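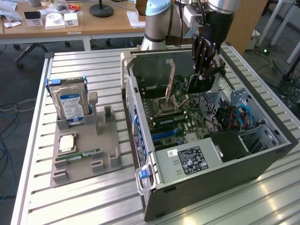 Ivana Zapata sostiene que un ordenador se entiende mejor tumbado, y que quien aprende con la torre de pie acaba atornillando de oído. Abelardo Benítez le contesta que él aprendió de pie, a oscuras y debajo de una mesa de oficina. Los dos tienen alumnos; los de Benítez se quejan más del cuello.

## Capítulo 10. La caja abierta

Hasta ahora el lector ha tratado con el ordenador desde fuera, que es como se trata con los vecinos. En este capítulo quitaremos el panel lateral y conoceremos a los inquilinos: placa base, memoria, fuente de alimentación, discos y una cantidad de cable que siempre parece excesiva hasta que falta un palmo.

Conviene empezar por el zócalo de la CPU. Con la palanca de retención levantada y sin procesador, es la pieza más delicada de la torre y la que más invita a poner el dedo. No lo ponga. En el taller de Murkero guardamos 13 placas que documentan lo que ocurre cuando se desoye este consejo.

Los módulos de memoria son más sufridos. Tienen una muesca que impide montarlos al revés, salvo a personas muy decididas. El disco de 3,5 pulgadas, por su parte, puede llevar carriles de plástico a los lados y entrar en su bahía sin destornillador; déjelo aparte, en un soporte, mientras trabaja en la placa.

La fuente no se abre. Se desmonta entera, se sustituye entera y se mira con respeto.

### Antes de empezar

- Apague el equipo y desconecte el cable de corriente.
- Descárguese de electricidad estática.
- Anote adónde va cada conector. La memoria de la que trata el apartado 10.2 no es la suya.

### 10.1 El zócalo y su palanca

La palanca tiene dos posiciones, y entre ambas cabe todo un oficio.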